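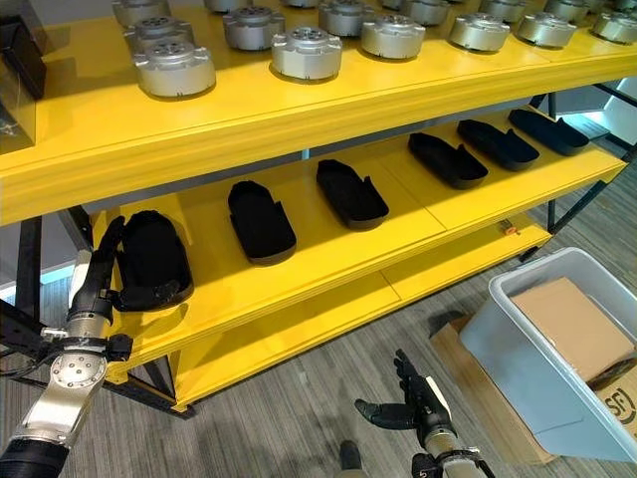 Ticket 908 – stock labels printing blank at Tenthorpe

Opened Jan 31, 2020 by Shaimaa Salem. Labels 1 to 156 fine, then blanks to the end of the batch. Swapped the roll, same result.

Girish Rajput: cleared the queue and sent 171 again. Blank.
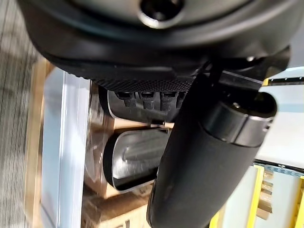
Page 2

Marin Hodžić: Cistex export stops filling the part name after row 156 – a stray comma in the next row. Removed it, reprinted, all readable.

Left open until the February stock run.

3 comments · 0 shares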